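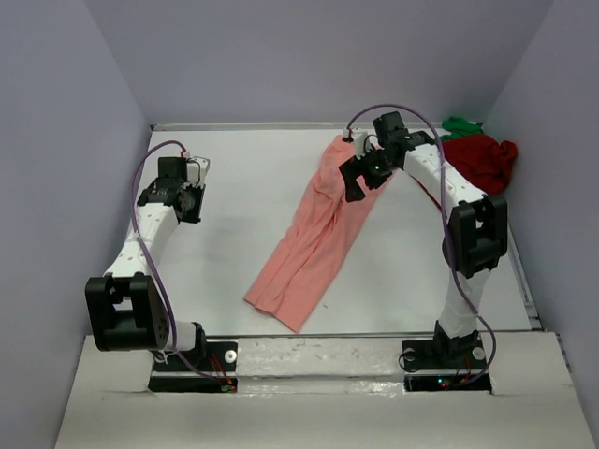 *Pink cloth on the work surface, top end toward the back edge.*

# How to fold a plain cloth so it stays folded

I have read a lot of folding advice and I believe very little of it. Most of it is written for a photo. The cloths look great in a row, then you pull one out on a weekday morning with your hands full and the row falls over. I keep 29 cloths in one kitchen drawer, so I have had plenty of chances to test what people say.

The method below is dull. It works on thin cotton, on the cheap microfiber kind, and on anything close to a rectangle. It does not work on fitted sheets and I doubt the videos that say theirs does.

## What you need

- A cloth that is fully dry
- A flat surface bigger than the cloth, with some room left on all sides
- Your hands

You do not need a folding board. I own one, a Zarkel, bought from Kokkinos when they were clearing out a shelf of them. It folds shirts to Zarkel's idea of a shirt. A small cloth slides around on it and ends up crooked, and then you fix it by hand anyway. You also don't need the spray starch, the drawer dividers with the little springs, or a label maker.

## Pick the surface first

People skip this and then blame the cloth. A bed is bad. A couch arm is worse. Anything soft gives under your palm, so when you press a crease you are pressing it into a cushion.

A smooth hard table is fine, though some are too smooth, and a slippery cloth will wander on them. If yours does, put one hand flat near the end you are not folding and leave it there. I've seen people recommend a silicone mat for this. Try the hand first.

Color matters a little, and I didn't want it to. Fotini Nikolaidis told me to fold on something pale and I put it down to fussiness. Then I tried folding a brown cloth on my brown table by the light of the range hood. I could not find the corners. She was right about that one. If your table is dark, use a light cloth or turn on a better lamp.

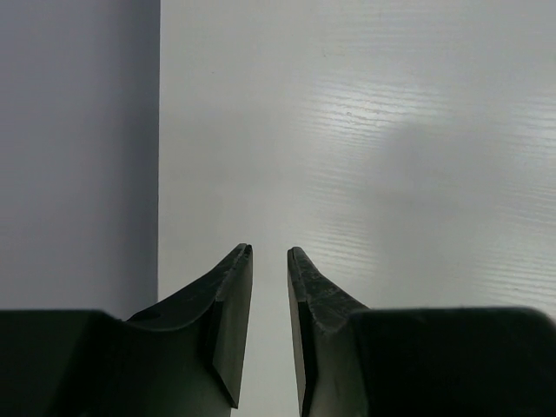 *Pale gray behind two dark tips.*

## Step 1: Lay it down and leave the middle alone

Put the cloth down with one short end away from you and the other short end close to you. Don't shake it out over the table and hope. Hold two corners of the far end, set those down where you want them, and let the rest come down toward you.

Now the urge is to smooth the middle with big sweeping strokes. This pushes the wrinkles into the corners and pulls the sides out of line. Work from the corners: pull each one out gently until the edge between it and the next goes straight. When all the edges are straight, most of the wrinkles in the middle are gone too. The ones still there are probably ironing wrinkles, and no amount of folding will help with those.

## Step 2: Check whether it's a rectangle at all

It probably isn't. Cheap cloths come out of the wash with one side longer than the other. My Cukis cloths were square when I bought them and they are not square now, and the package still says "keeps its shape" on the front.

Fold it in half without pressing, just to look. If the corners miss each other by the width of a finger or less, carry on. If they miss by a lot, tug the short side while the cloth is open. That gets back some of it. If it's still way off, that's a rag. Put it with the rags and stop spending time on it.

## Step 3: First fold, far end toward you

Pick up the far end near its corners. Not at the center! If you pinch it at the center the corners droop, they drag along the table, and they land somewhere behind where you wanted them.

Bring the end up and over and toward you. Keep it low. The tutorials all show a big graceful lift, and the big graceful lift lets air under the cloth. Lay the edge on top of the near edge, or just short of it. I go short by a hair, so the top layer doesn't hang past the bottom one. Anything that hangs over gets caught on the drawer.

If you only have one hand free, take one corner over, put it down, then go back for the other. It takes longer. It comes out almost as neat, whatever the two-handed people say.

## Step 4: Press the fold, once

Run the side of your hand along the folded edge from one end to the other. Once is plenty. I read a long post on the Astska forum claiming you should press each crease 6 times, and it had 2812 replies, most of them agreeing. So I tried it on half the drawer and pressed the other half once. After a week I could not tell which half was which.

What does help is pressing in one direction. Going back and forth moves the top layer.

## Step 5: Second fold, side to side

Turn the cloth a quarter turn or walk around the table, I don't care which. Bring one side over to meet the other, the same way as before. Corners first, low, then press.

At this point you have a smaller rectangle made of four layers. For most kitchen cloths you can stop. A thick one will start to fight you after this, and if you force another fold it springs open in the drawer.

## Step 6: Thirds, if you want it to stand up

This is the fold everybody is excited about. Take the rectangle, fold one end in by a third, then fold that over again so you have a small packet. Stand it on its edge on the table and let go.

If it stays up for the time it takes to fold the next one, it will do all right in the drawer. If it tips over, the cloth is too thin for thirds. Flat stacks are perfectly good for thin cloths, and I am tired of being told they aren't. I do thirds for the thick ones only.

## Where it usually goes wrong

**The fold comes out on a slant.** You started with a crooked bottom layer. Open it up and go back to the corners. Nudging the top layer until the edges match hides the slant and gives you a twist in the middle.

**There's a lump in the packet.** Check the hem and the care tag. The tag should be on the outside of the last fold, or cut off. I cut mine off after the first wash.

**The cloth slides when you pull it.** Hold down the end that isn't moving. If it still slides, fold slower. I spent money on a grip mat before I tried folding slower.

**It looks fine on the table and bad in the drawer.** Then the drawer is too full. I took three cloths out of mine and got more out of that than from any change in the folding.

## How long it takes

I've seen claims of two seconds a cloth. Maybe, with a new cloth, fresh off a roll, and a person who has done nothing else all day. Mine take as long as they take, and the crooked ones take twice that. If you have a whole basket to get through, do the big ones first while you still have some patience, and leave the rags for last or don't fold them at all. I throw mine in a bucket under the sink.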